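Darning vs. replacing: where do you draw the line?

solange_lopes
Starting this because my mending basket is overflowing again, bless it. My grandmother in Plerncombe darned everything, and I still have her mushroom, but I'm slower than she ever was! Do you all mend the thin gray ones?

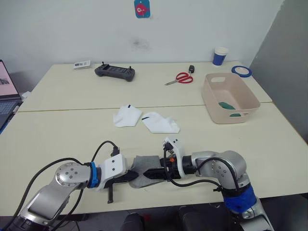
Gray one, pulled out between both sides

vivek_k
Welcome, Solange! I'd say no, and I say it with love. Thin knits eat up an evening and the darn rubs your heel. I save my wool for thick boot socks.

olesia_o
Oh, I have to disagree, Vivek. Use a single strand and weave it loosely, going well past the thin spot. Mine lasted until March and I walk a lot (we have 2 dogs).

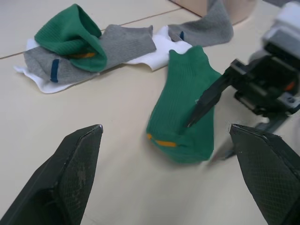
Green ribbed, with the little yellow-orange stripe

vivek_k
Fair enough, though I'd still rather be knitting. Ribbing is a pain too, you have to follow the columns or it puckers.

ikechukwu_t
I'm somewhere between you two. Heels yes, toes no. Wash first, whatever you do, so the yarn settles before you start. 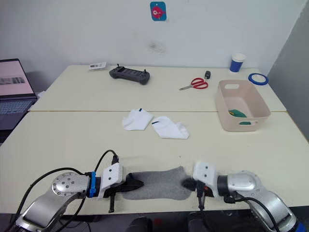
And please don't pull the thread tight at the turns, leave a tiny loop, it shrinks up later. Solange, does your grandmother's mushroom have a handle?

solange_lopes
It does, and it wobbles! Trying the single strand tonight.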